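Last updated: June

Household Electricity for Tenants – Handout for Unit 2
Ralero Evening School, Callano building

Please read this handout before Friday. In class we will do the calculations together, so bring a pencil and the last electricity bill you have at home. If you did not bring a bill last time, you can use the one from Trurnach on the back table.

1. Power and energy are different words

Many students use these two words as the same thing, and the bill makes it worse. Power says how fast a device takes electricity. We measure it in watts. Energy says how much electricity it took over some time, and the bill shows it in kilowatt-hours. A kilowatt-hour is 1,000 watts during one hour, or 100 watts during ten hours.

The formula is: energy = power x time. Write the units every time, also when you are sure. Most of the mistakes in the last homework were mistakes of units.

Example. A small room heater of 400 watts is on for 10 hours. The energy is 400 x 10 = 4,000 watt-hours, or 4 kilowatt-hours. To find the cost, multiply this by the price of one kilowatt-hour on your bill. Do not use the total price at the bottom, it includes the fixed charge.

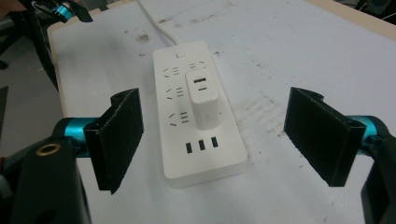 The total load of a circuit is the sum of all devices that are on at the same time. It does not matter if they are in one outlet or in different outlets of the same circuit, you add them. A power strip does not give you more power, it only gives more places to connect. The strip in the photo has two columns of sockets and one cable, so everything you plug into it must go through this one cable. The limit of the strip is normally printed on the bottom or near the cable, in watts or in amperes. If it is only in amperes, multiply by the voltage of your country to get an estimate in watts.

Never connect a strip to another strip. Heaters, kettles and irons go directly into the wall.

2. Small loads

Now we come to devices that take little but stay connected for a long time. Students often ask if it is worth the trouble to unplug them. We can answer with the same formula as before.

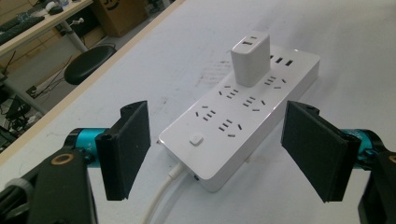 A device on standby may take less than one watt, or it may take several, and you cannot know this by looking at it. Old television boxes are usually the worst. Phone chargers with no phone are usually very small loads. When you make your list at home, look also at chargers like the square white one here, with two USB ports on top, and write down that it has two outputs. Both ports take from the same socket, so on your list the charger is one load, with the input value from its label.

Suppose all standby devices in an apartment take together 57 watts. In 10 hours this is 570 watt-hours, or 0.57 kilowatt-hours. Compare it with the heater in section 1 – it is smaller, but the heater is not on every night of the year.

3. Homework

Make a table with four columns: device, watts, hours per day, watt-hours per day. Fill in at least six devices from your home. Students in the Lodhi group should add a fifth column for the cost.

Then answer in full sentences: Which device uses the most energy in one day? Is it also the device with the most watts? If a label is missing, write "no label" and do not guess.

Shares: 2
Comments: 10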